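Mukthorpe library is staying open later, and I couldn't be happier

Good news for anyone who, like me, never makes it to the library before the doors close! Starting in September, the Mukthorpe branch will stay open until 8:30 in the evening, two nights a week. I stopped in this morning to get my new card and the desk was already buzzing about it.

The late hours come after nearly 500 people signed a petition that went around town over the summer (I signed it at the Jakanlow bakery, with a bun in my other hand). The Kadrić reading room upstairs will be open too - that's the quiet one with the good chairs - and the Nonimar book club is moving its meetings there from the church hall.

You can borrow and return as usual in the evenings, but the print desk still shuts at five, so get your forms done early. Parking behind the building is free after six. I'll be the one hogging the crime shelf. 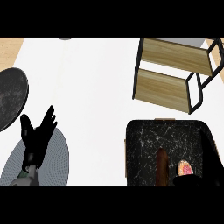
Tihomir Hoxha, community reporter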